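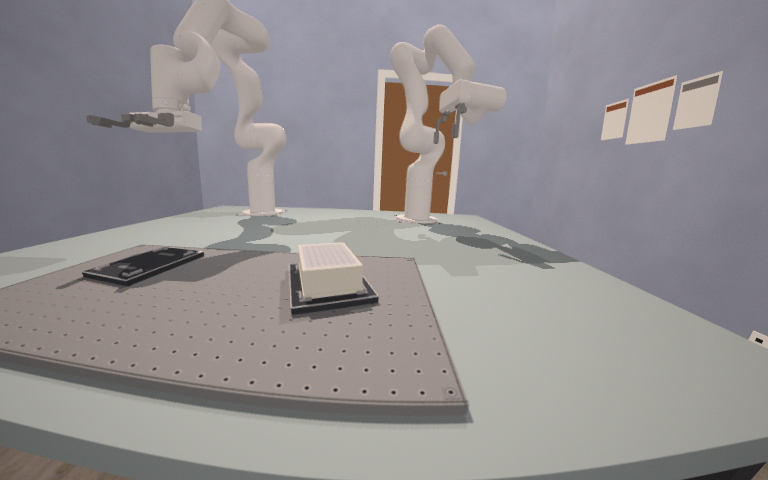

The Virari Long-Stay Studio

For guests staying seven nights or more. Sleeps two, or one who spreads out.

If you are in town for a work contract, a house sale that refuses to complete, or a kitchen refit that was meant to take a fortnight, you will want something with a hob. The Virari is our smallest long-stay let and by some way our most booked. It measures 30 square metres, including the cupboard, which we have been asked to stop calling a dressing room.

Rates
Weekly: £316
Weekly, with parking: £374 (yes, parking is £58; the car park is not ours and we have tried)
Two weeks: £577, without parking

Bills and wifi are in the price. Sheets and towels are changed once a week. If you want them changed more often, there is a washing machine and we believe in you.
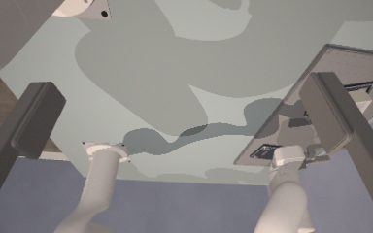 You also get two hob rings, a small oven, a fridge with a freezer box that holds one pizza if you are firm with it, and a proper desk chair. The bed is a standard double. The sofa is for sitting on. People have slept on it and written to us afterwards.

Check-in is from three o'clock using the key safe by the side door. Check-out is at ten. We ask for a week's notice if you want to extend, although in March we are usually quiet and will say yes to nearly anything.

Need more room? The Clatari has a separate bedroom and a bath. The Marchetti has two bedrooms and stairs that removal men speak of. Neither allows dogs. The Virari does, up to the size of a reasonable spaniel.

Comments

ninico_fan
Stayed five weeks while our buyers dithered. Warm, quiet, good shower. Pizza claim is accurate.

Pat from upstairs
Could you please mention that bin day is early? Very early.

greyhound2
Is a greyhound a reasonable spaniel? He mostly lies down.

Reply from the office
Send us his measurements.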